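Sorting baskets

Sorting baskets, also called drop baskets or two-basket trays in some homes, are shallow open baskets kept side by side on a table and used for dividing small household things into groups. I started this entry for our household wiki after years of using a pair myself, and other members have added bits since, so you'll find more than one opinion in it. I've left most of the arguments in because they're half the fun!

The idea is as plain as it sounds. You have a table full of odds and ends (a mug, a bottle, a brush, whatever came out of the bag or the car) and you put them into one basket or the other until the table is clear. What the two baskets mean is up to you. In my house the left is for things that live somewhere else and the right is for things to do with food, but I've seen people go by room, by person, and in one case by "mine" and "not mine."

Shape and material

Most sorting baskets are rectangular, and for good reason – two rectangles sit next to each other without wasting a wedge of table in between. Wicker is the usual choice. It's light, it has a bit of give when you drop something in, and it looks fine left out when company comes over. The weave should be tight. I had an open-weave one from Castari that let every pencil and hairpin poke out through the side, and picking it up was like handling a hedgehog.

Depth matters more than people expect. A deep basket swallows things, and then you've got a storage basket, a different animal altogether (see Storage baskets, if Dörte Janssen ever finishes that page). A sorting basket should be shallow enough that you can see everything in it from your chair. Mine are 4 inches deep and I wouldn't want them any deeper.

Handles go on the short sides. You carry the basket off to wherever its contents belong, so you want it level, with a hand at each end. Colored handles are common on newer ones and I've come around to them. Pink against tan wicker is cheerful, and you can find the handle without really looking.

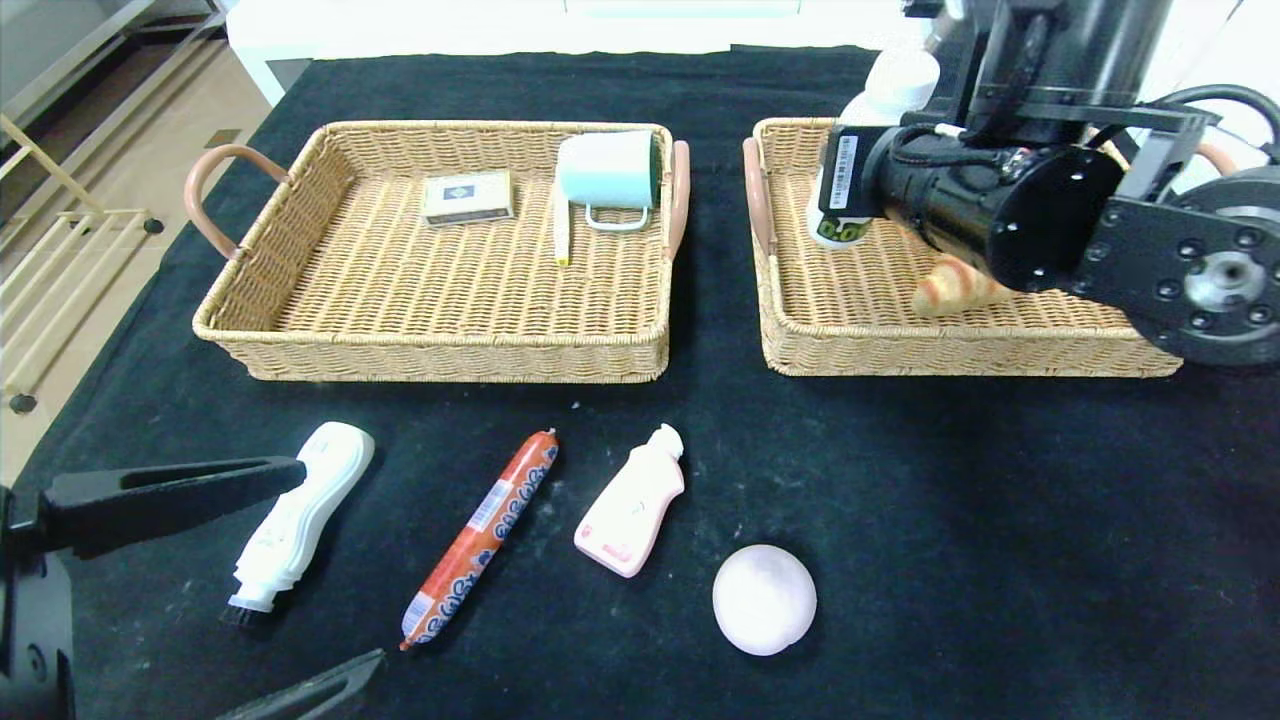

Size is a matter of what table you've got. Mine are 22 inches long, and the pair just fits my folding table with a strip left over at the front, where the unsorted stuff goes. That front strip is called the apron by some of our members, though I've only ever heard it called "the front" in normal life. If your baskets are so big that there's no apron left, you'll end up piling things on a chair, and we all know how long things stay on a chair.

The cloth

You don't need a cloth, but I think it makes the whole business nicer. It keeps the wicker from scratching the tabletop, it deadens the noise, and small things don't roll off so easily. A dark cloth is wonderful for spotting pale things like a button or a white cap. The trouble is that it's just as good at showing lint, and a fuzzy one will be speckled again by the time you've put the lint roller back in the drawer. I bought a black one in March and have more or less made my peace with the specks.

What goes in

Small, unbreakable and dry is the old rule, and like most old rules it gets broken every day. Typical contents are mugs, little boxes, brushes, plastic bottles, toy food (if there are children, there is always toy food), and sticks of one kind or another that could be a stirrer or part of a craft kit. Mugs are best laid on their sides in a shallow basket. They look sloppy that way, but a mug standing up gets knocked over when the basket is lifted, and one that's already lying down has nowhere to fall.

Tall things are the weak point of the whole system. A bottle can stand in a shallow basket if the floor is flat and you carry it slowly, and mine usually do stand. Put it against a side and it has something to lean on. Wicker floors tend to bulge up a little in the middle as they age, so the middle is the worst place for anything tall.

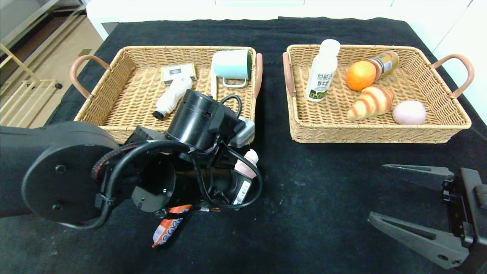
Frauke Kröger disagrees with me about the bottles and asked for this to go in: anything with liquid in it should stay out of wicker completely, because a leak gets down between the strands and you'll smell it every time the heat comes on. She keeps a plastic tub by the sink for bottles and cartons and uses the baskets for dry things only. I take the point, and with milk especially I can't really argue. I still put mine in the basket, but I do check the cap now.

How to sort

There are two main schools. The first picks up the nearest thing, decides, drops it in, and goes on to the next. The second takes all of one kind first, so all the kitchen things go in one sweep, and then comes back for the rest. I belong to the first school by temperament. The second is quicker if the pile is big and you've got a good eye, and Marlina Wijaya swears she can clear her hall table in 2 minutes that way on a Wednesday evening with the TV on.

Either way, set things down, don't toss them. Wicker is forgiving but it isn't a mattress, and a handle that comes off a mug is no fun to glue. Leave some floor showing too. Once things begin to sit on top of each other you lose sight of the little ones, and a matchbox-sized box can hide under a brush for weeks (ask me how I know).

There's also the question of the leftover, the one object that belongs in neither basket. Arne Kettler's section on this ran to several paragraphs and has moved to its own page, Leftovers (sorting), where you're welcome to join in.

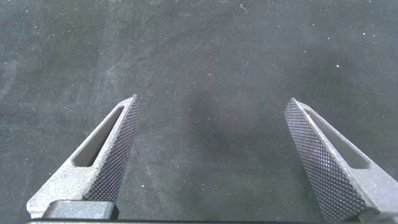 Cleaning and upkeep

Turn the baskets upside down outdoors and tap the bottoms. You'll be amazed at what falls out. After that a soft dry brush along the weave does most of the work, and a barely damp cloth does the rest. Don't soak them! I left one in the bathtub once and it dried into the shape of a potato chip.

The cloth can be shaken, brushed or rolled. Brush it in one direction if it has any nap to it, or you'll get pale patches that look like stains and aren't. Wash it alone the first couple of times, and keep it well away from towels, which shed more than anything else in the house.

Loose handles can usually be stitched back with waxed thread. My Pralton pair cost 35 dollars and one handle has been sewn back on twice, and I'd still buy them again.

See also: Storage baskets; Leftovers (sorting); Table coverings; Hall tables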